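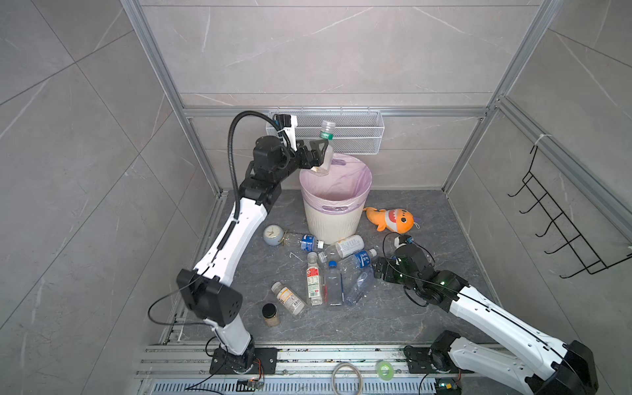 How many examples does a two-armed robot need before it can learn to clear up a floor?

Kisside collected 3000 for its first release, each one a complete run from a full floor to a finished one, and plans to add more where the early models do poorly.

Kisside today announced the completion of Trodel, a collection of recorded demonstrations for training robots to sort and put away everyday items. The collection was made at the company's workshop in Ebihara and will be open to research groups from June.

Every demonstration in Trodel was made by a trained operator controlling two robot arms by hand through a pair of matching handles. The operator's movements are passed to the arms as they happen. The system stores the joint positions of both arms, the opening of each gripper, and the video from all cameras. Nothing in the collection was made in simulation.

The largest part of Trodel covers plastic bottles. Bottles are a common item in household and office waste, and they are hard for robots to handle well. Clear plastic is difficult to pick out on camera, labels hide part of the shape, and a bottle that has been crushed has to be gripped differently from one that has kept its form. The task is to pick up the bottles one at a time and drop them in a lined bin. Other objects are left on the floor during the task, including a plush shark, a small alarm clock and a glass jar, and the model has to learn to leave them where they are.

Operators work to a short set of rules:

Start only when both arms are in the rest position.
Use the arm nearer to the object unless the other arm is already free and closer to the bin.
Lift the bottle clear of the bin rim before letting go.
If a bottle slips, pick it up again and keep recording.
Do not move the bin during a run.

The fourth rule was added partway through the project. In the early weeks, operators stopped and deleted a run whenever a bottle was dropped. Models trained on those runs had no example of a recovery and would often close the gripper on empty space and carry on to the bin. Kisside changed the rule and recorded 300 runs in which at least one bottle is dropped and picked up again. These runs are marked in the release so that users can train with or without them.

The layout of the floor is changed before each run. A screen at the operator's desk shows which items to put out and gives a rough position for each, and the operator sets them down by hand. Trodel includes 281 different objects in total, of which 82 are bottles. The rest are jars, cans, toys, small household goods and packaging. Some bottles were used only in a held-back test set, so that users can check how a model deals with a bottle it has never met in training.

Each run was reviewed after recording by a second operator, who watched the video at double speed and checked it against the rules. Runs with missing video, a loose camera or a gap in the arm data were removed. Runs that were slow or untidy but followed the rules were kept.

Recording software for the project was supplied by Zuveo, which also built the review tool. Zuveo will host the files and handle access requests. The review tool will be offered with the data, and users can add their own notes to any run and export them in a plain text format.

Kisside expects the collection to be used mainly by groups working on imitation learning, in which a model is trained to copy what a human operator did in a given situation. The company is using the same data for its own sorting system, now being tested in Ebihara. It has not set a date for a commercial product.

A second round of recording has started. It covers removing caps, emptying mesh baskets and passing an object from one arm to the other. The bottle task will also be repeated with different bins and under dimmer light, two conditions in which the current models make more mistakes.

Access and terms

Trodel will be free for academic and non-profit research. Companies can apply for a paid license. Applicants will be asked for a short description of the planned work and the name of the person responsible for storing the data. Requests open in June through the Zuveo website, and a small sample set can be downloaded before then without an application.

About Kisside

Kisside develops two-armed robot systems for sorting and tidying work. The company designs its own workstations and trains its own operators at its Ebihara workshop.

Media and data inquiries: Kisside press office, Ebihara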